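What Is a Website Made Of?

Words to know
Page: one screen of a website that you can scroll up and down.
Theme: a set of files that decides how a website looks.
Plugin: a small program that gives a website a new job to do.
Server: a computer that stores a website and sends it to people who ask for it.

Every website you visit was put together by someone. It might be a big company with a whole building of workers, or it might be one person at a kitchen table. Either way, the parts are much the same.

Long ago, if you wanted a website, you had to type all of the code yourself. Code is a set of instructions written in a language that computers can follow. Many people still write code, and it is a good thing to learn. But a lot of websites today are made with a program called a content management system. That is a long name, so people shorten it to CMS.

"Content" means the stuff on the site: the words, the pictures, the videos and the sounds. "Management" means looking after something. So a CMS is a system for looking after the stuff on a website.

Where does the stuff go?

Think about a library. The books are kept on shelves, and each book has a label so that it can be found again. A CMS works in a similar way. When you write a story and press Save, the CMS puts your story into a database. A database is a very large, very tidy list. Your story gets a number, a title, a date and the name of the person who wrote it.

Pictures are stored too. They usually go in a folder, and the database remembers which folder it is. 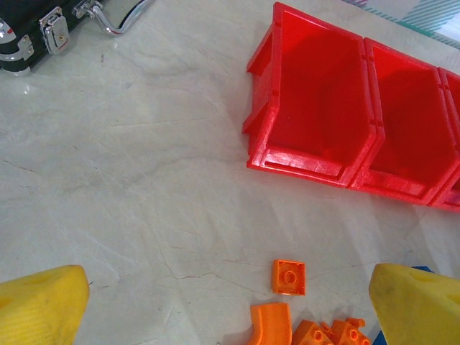
When a visitor wants to read your story, the CMS looks up the number, finds the words, finds the pictures and puts them all together on a page. This happens each time somebody visits. It takes less than a second on most sites.

Suppose a town called Manska has a website for its school. The site has 392 pages. If the school changes its phone number, does somebody have to fix all 392 pages? With a CMS, the answer is no. The phone number is saved in one place. Change it there, and every page shows the new number.

What is a theme?

A theme is the look of the website. It decides the colors, the size of the letters, and where the menu goes. The words do not change when you change the theme. Only the look changes.

Let's use a site called Onis, which is all about pond animals. Onis has a green theme with round buttons. If the owner picks a blue theme with square buttons, the page about newts will still be about newts. It will just look different.

Some themes are free. Others cost money. Before picking one, a site owner should check that the letters are easy to read and that the pages work on a phone as well as on a big screen.

What is a plugin?

A plugin adds a new job. A plain website can show words and pictures, but it may not be able to do much more. If you want a calendar, you can add a calendar plugin. If you want visitors to send you a message, you can add a form plugin.

Pakeo is a site where people share soup recipes. It has 1,035 recipes, and that is too many to look through one at a time. The owner added a search plugin. Now you can type "carrot" and see only the recipes that have carrots in them.

It is possible to have too many plugins. Each one gives the server more work, and that can make the pages slow. Old plugins can also have mistakes in them that let other people break into the site. Site owners should update their plugins often and remove the ones they don't use.

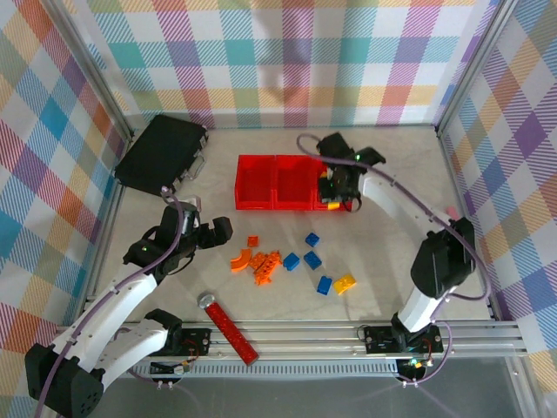 Words in this article: 1,035
Reading level: Grades 3 to 5

Who is allowed to change things?

You can read a website without being able to change it. To change it, you need an account and a password. A CMS lets the owner give different people different jobs.

A writer can add new stories. An editor can fix the stories that writers have made. An administrator can do everything, including changing the theme and adding plugins. Most sites have only one or two administrators.

What about backups?

A backup is a copy of the whole website, kept somewhere safe. If the server breaks or somebody deletes a page by mistake, the backup can be used to put things right. A small site might make one backup every night at 2 a.m., when not many people are visiting.

Try it on paper

You can plan a website without a computer. You need four sheets of paper and a pencil.

1. Choose a subject. It could be your street, your pet or a game you like.
2. Give your site a short name. Du is a short name. So is Onis.
3. Write "Home" at the top of the first sheet. Write the names of your other pages on the other three sheets.
4. On each sheet, draw a box for every picture and lines for the words.
5. Draw the same menu at the top of all four sheets.

Now swap with a friend. Ask your friend to find one fact on your site by following the menu. If it takes a long time, try giving your pages clearer names.

Check what you know

What does CMS stand for?
Which part of a website decides the colors?
Why might a site with lots of plugins be slow?

Next in this series: What Is a Web Address?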